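March 2020, bench notes, PC teardown / rebuild batch

Picked up where Lacey left off. Eight towers left from the Zurkent lot, all the same green-board desktop, all need to go back out with tested memory and a fresh battery. Barry wants them boxed for the Groratex pickup so no fooling around with cosmetic stuff this time. Dents stay.

Bench setup same as last time. Mat clipped, strap on, parts trays left side. Magnetic tray for case screws ONLY, board screws go in the muffin tin (Vasco bought a new one at Meijer, old one had glue in it). If you borrow the small Phillips put it BACK. I lost a quarter hour to that this morning and then it was in the drawer with the tape.

Order of work, for whoever takes over:

- side off, dust out. Use the brush first, then air. Air first just moves it under the drive rail
- pull memory, label sticks by tower, bag them
- check battery with the meter, anything under 2.9 V goes in the dead jar
- wiggle test on front panel leads
- sticks back in one at a time, boot, run the test

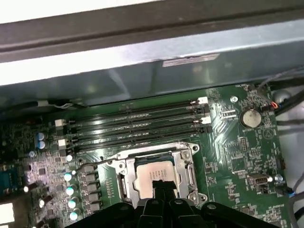
Memory is what's eating the time. Two towers so far threw beep codes with sticks that pass fine in the Jakex test rig, so I'm blaming the slots or dirty contacts, not the sticks. Cleaned contacts with the white eraser and alcohol, one came back, the other is still beeping. All four slots empty is how I want every board before anyone pokes at it, latches looked over at both ends. The latches come in white and black on these so don't take color as telling you which slot to fill first, go by the printing on the board. Slots run in a row right up close to the sheet metal and the top one is a pain for fat fingers. Push down at one end till it clicks, then the other. If it doesn't click check the key notch, you've probably got it backwards. Cyril forced one in September and we're still hearing about it.

Battery: easy to find, it says BATTERY right under it. Coin cell in the round holder. Don't lever it out with a screwdriver, the holder lip cracks. Plastic spudger, blue one. After swap the clock will be wrong and it'll complain on first boot, hit F1, set the date, save, move on. Write the new reading on the tag.

Cables: there's a little connector with red and blue wires on a header up by the top right corner. Got knocked half off on tower 3 when I was reaching past it, took me way too long to notice. Photograph before you unplug anything, I mean it. The gray and black bundle should lie along the case wall, if it creeps out over the board tuck it back before closing up. Zip ties in the second drawer, the short ones. The long ones are for the shelf project, hands off.

Results so far
Tower 1: passed, battery swapped, closed
Tower 2: passed, closed, missing one side screw (found a close match)
Tower 3: passed after reseating connecter
Tower 4: beeped, cleaned contacts, passes now. Would like to run it overnight anyway
Tower 5: still beeping. Tried known good stick in each slot, same code. Setting aside w/ orange tape
Rest not opened

Timing, 32 minutes on the easy ones not counting the memory test. Jonalyn thinks we can get to 15 if one person does nothing but open and clean. Maybe. Would need a second strap, the spare has a broken snap.

Supplies: nearly 500 anti-static bags in the cupboard so quit ordering those. We DO need coin cells, swabs, and alcohol, the bottle is down to the last inch and the drugstore was out. Lacey is asking her cousin. Until then go easy, one swab per slot.

Open questions
- tower 5, part it out or keep trying? Barry to say
- do we keep the old sticks that are too small or send them with the scrap. There's a shoebox full
- who has the key to the test rig cabinet. Had to wait on Vasco for it twice

Tomorrow: 6, 7 and then whatever's left. Leave tower 4 running, do not turn of the power strip.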